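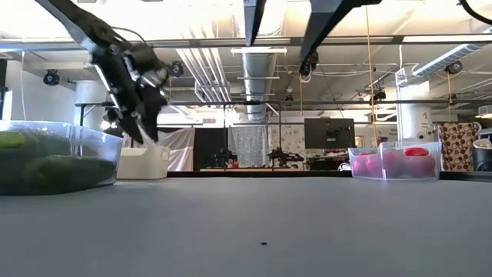

Clear bins or opaque bins for sorting vegetables and fruit at home?

Asked by Ritu Nishad

Hello everybody. I share a kitchen with my aunt Shanti and we buy produce for two families, so on shopping evening there is a lot to sort. Until now everything went in one big basket and the things at the bottom were forgotten. I want to use open bins on the counter, one for green things, one for pink and red things, and one for what should be eaten first.

My aunt likes clear plastic. I think opaque white looks more tidy, and I have seen ones with a low front so the hand goes in easily. My questions are:

Does clear plastic make the vegetables spoil faster because of light?
Is it bad to keep fruit and vegetables in the same bin if the color is the same?
How do you clean the corners? In my old one the dirt stays in the corner and I cannot reach it.

The counter is smooth gray and gets sun from 7 until noon. Thank you for any advice.

3 answers

Babita Grewal
I have used both kinds for many years, so I try to answer all your questions.

Light matters mostly for potatoes, which become green, and for onions, which may sprout. Keep these two in something opaque, and also separate from each other. For cucumbers, peppers or eggplants a clear bin is fine if you move it out of the direct sun. Your counter has sun all morning, so I would push the bins to the far side, or hang a thin cloth at the window.

Sorting by color looks nice but I would not do it. Ripe apples and pears give off a gas, and green vegetables beside them turn yellow sooner. Better to sort by how fast you must eat it. If your aunt wants colors, let her have them inside each group.

For the corners I use an old toothbrush with warm water and a little baking soda, wait 17 minutes (my tea time) and rinse. Dry it fully before you put anything back — the water in the corner is what makes the bad smell. A folded paper towel at the bottom also helps.

Ashok Chaudhary
Buy clear. If you don't see it you don't eat it. I paid 300 for the Potix one and it is still good, only the rim is scratched.

Shanti Nishad
I am the aunt. Babita ji, thank you, I did not know about the apples. We will take two clear ones and one white with the low front, and the white one is for potatoes. Onions can stay in the cloth bag where they were before. Ritu, please measure the counter first, the last time we bought a shelf it did not fit.

Comment from Ritu Nishad
Measured. Three will fit if we move the toaster. I still prefer white but okay.

Comment from Bimla Saxena
Does somebody know if the Sanura bins can go in the dishwasher? Mine has no mark under it.

Comment from Babita Grewal
I don't know this brand. Without a mark I would wash it by hand, thin plastic can bend.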